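How do I wash sheer curtains without wrecking them?

Asked by Natalie Haslam

Hi all! We moved into a rental over in Vanside in July and the sheers came with the place. They have that stale, dusty smell whenever I open the window, and there's no care label anywhere that I can find. The dark blackout ones I can live with for now, it's the thin ones that are bugging me. 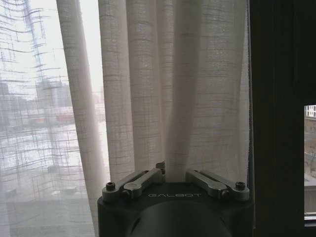
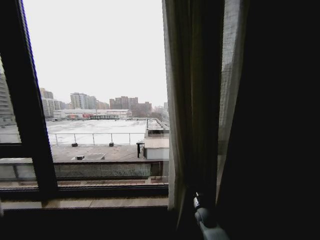
My mom says bathtub, my sister says just throw them in the machine. I really don't want to shrink them — the landlord is picky and I'd like my deposit back. Any ideas? Also do I iron them after??

2 answers

Roy Hartley
Machine is fine. Cold. I do mine twice a year, never had a problem.

Kwesi Kpodo
I'd go with your mom, at least the first time. No label means you don't know what the fiber is, and I shrank a set up to 2 inches in a warm wash at my old place in Tunstall (they looked like pants that were too short, I lived with it for a year). Take the hooks out first and shake the panels outside. Then cool water in the tub, a little mild detergent, let them sit 40 minutes and swish, don't wring. Rinse till the water runs clear, which took me four tries, ugh. Roll them in towels and hang them back on the rod while they're still damp — the weight pulls most of the creases out, so I've never bothered with the iron. Put an old towel on the sill for drips. And skip the bleach!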